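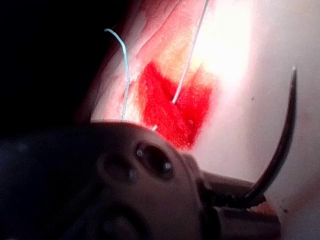
**Equipment Plan and Budget for the Suturing Bench**
Haf Owen, Yasaman Ghaffari, Lowri Jarman
Advisor: Berwyn Harries
4 Jan 2023

## 1. What we need to buy

Our project practices robotic suturing on the bench. The arms and the base console belong to the department and are outside this budget. We are responsible for everything that wears out or gets used up, plus any change to the wrist cameras. This report covers the spring term.

The needs fall into these groups:

- needle driver tips
- curved needles and thread
- practice material
- close-focus lenses for the wrist cameras
- a lockable cabinet for sharps

## 2. Needle drivers

The jaws are the part we worry about most. A curved needle has to stay put between them while the wrist turns, and a worn pair lets it roll. We have 2 pairs in service and no spare. If one goes, that arm stops until a new pair is delivered.

We asked two suppliers for quotes. Lutov sells tips singly and ships from stock. Grandcombe sells them only in boxes of 4, at a lower price per pair, with a longer wait. Yasaman compared the drawings from both and found that the Grandcombe tips need an adapter ring, which takes away most of the savings. We recommend Lutov.

## 3. Needles and thread

The plan allows for 56 needles over 11 weeks of bench time. Lowri worked this out from the fall log, leaving out the first sessions when we were still learning to load the driver. Thread will come from the same order. We want two colors so that separate strands can be told apart in the recordings.

## 4. Cameras

The wrist cameras came with fixed lenses. They are fine at working distance, but detail drops off quickly when the wrist moves in. The edge of a surface may still be readable while the rest goes soft.

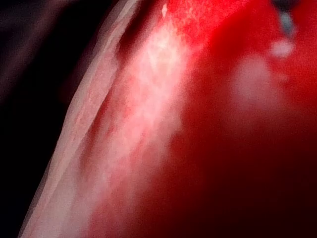 *Figure 2. Wrist camera view at very close range.*

Sarmiento makes a screw-on close-focus lens that fits our housing. Tevley offers a full replacement camera, but it would need a new cable run and new calibration files. Morfudd Prosser in the instrument shop thinks the cable work would take the bench out of use for too long during term. We would like to buy one Sarmiento lens first, test it on the left arm, and order the second after that.

Glare is a separate problem. A lens won't fix it. We will try a diffuser on the lamp, made from shop scrap, at no cost to the project.

## 5. Order of purchase

1. Driver tips from Lutov
2. Needles and thread
3. One Sarmiento lens
4. Sharps cabinet
5. Second lens, if the first one passes

Practice material is bought monthly from the lab supply account, so it has no line here. The Tevley camera can be looked at again in August, when the bench is free.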